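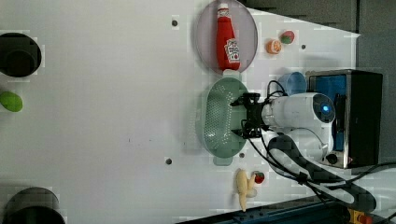

*Fig. 1. Ketchup on the plate, colander below it, fruit to the right.*

# Where Does the Ketchup Go? Laying Out a Toy Kitchen on One White Table

Project report, spring term, Gredusden. Submitted 2020-05-10.

## 1. The question

Our course asked for a small study of how people arrange things in a limited space. The other groups took parking lots and bookshelves. We took a toy kitchen, partly because it was already there and partly because we believed it would be easy. The first belief was correct.

We wanted to know what makes a tabletop kitchen look tidy to a stranger. Is it grouping by type (food with food, dishes with dishes), or is it how much bare table is left over? We called the plan Gellura, a name that means nothing and saved us a long discussion about a better one.

## 2. The table and the things on it

The table has a white top with screw holes in it. We treated the holes as decoration for the first week, then as landmarks, and by the end we were saying things like "left of the hole by the plate" in front of other people.

The kitchen items are all of a size that an adult finds slightly insulting. The ones that matter for this report:

- a round plate, pinkish and see-through
- a red ketchup bottle with a white cap
- a green colander with a grid of holes
- an orange piece with pale segments
- a strawberry

The ketchup bottle is lying down on the plate. Every written layout we made says "plate: food," and the bottle is, by the loosest reading, food. We let it stand, or in this case lie.

## 3. Method

We wrote 3 layouts on paper and asked people in the building to rate each one for tidiness and for "would you cook here." The sheet had room for comments, which was a mistake on our part. Our total budget was 700 crowns, most of which went to printing and to a second toy lemon that never made it into any layout.

We also kept a log of every change to the table. It ran to 1435 words, and a good share of those concern the colander. It is long and oval, it has a handle tab at one end, and it takes up more room than anybody's drawing allowed for.
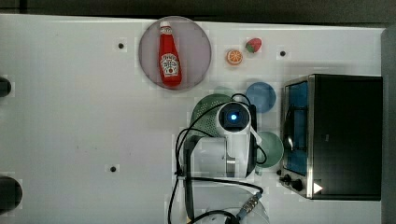

## 4. What we found

**Grouping won, but only just.** Raters liked the orange and the strawberry next to each other, to the right of the plate. They read it as a snack corner. Moving the two fruits apart on paper cost us more points than any other change.

**Dishes are harder than food.** The light blue plate sits just above and to the right of the colander, and the pale green bowl is pushed up against the left side of the toaster oven. On paper both counted as "dishes." Raters disagreed and called the bowl "parked."

**Bare table counts for less than we hoped.** The left side of our favorite layout was mostly open, and we were proud of it. One comment read, in full, "unfinished?"

## 5. Problems

Two of us rated our own layouts before we noticed, and those 2 sheets were thrown out. Our scale was also borrowed from Esari, an earlier class project on desk clutter, and its top score is labeled "calm." Several raters wanted to know who was supposed to be calm, them or the ketchup.

## 6. Next steps

The group taking over in October will use the Hrnčiar room, which has a longer table. We suggest they draw the colander to scale first, settle what counts as a dish before printing anything, and leave the comment box off the sheet. The spare lemon is in the envelope with the rating forms.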